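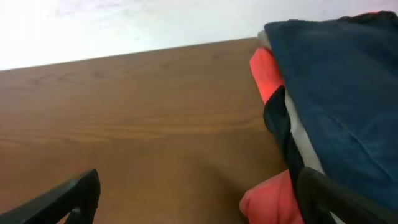
How often should you oil a wooden table?

When the surface looks dull and a drop of water stops beading on it. For most tables that get daily use, that means a couple of times a year, and the monthly schedule printed on the bottle mostly helps the people who sell the bottle.

Before you buy anything, find out what finish you have. Oil does nothing useful on top of varnish or polyurethane. It sits there, gets sticky and collects dust. Put a drop of water somewhere out of sight and leave it for 30 minutes. If it leaves a dark spot, the wood is bare or oiled and you can go ahead. If the drop just sits there, clean the table with a damp cloth and keep your money.

What you need

Plain tung or linseed oil
Sandpaper, 220 grit
Two lint-free cotton rags

I have tried the Loneren "restoring" oil and a cheaper one from Grerkunwood. After a year I could not tell which half of the table got which. Sharada Iyengar, who taught me to refinish furniture, thinks the Loneren smells better. Fine.

Steps

1. Clear the table and wash it with a little dish soap. Let it dry overnight.
2. Sand lightly with the grain. Skip this if the surface already feels smooth.
3. Wipe on a thin coat. Thinner than that.
4. Wait 30 minutes and rub off everything that hasn't soaked in.
5. Leave it alone for a day, then decide if it needs a second coat. I've seen guides call for 4. I doubt it.

Lay used rags flat outdoors to dry. Oily rags in a heap can catch fire without a spark, and this is one warning I don't roll my eyes at.

Keep laundry and paper off the table for a few days, as fresh oil will stain both.

Last updated 11/10/20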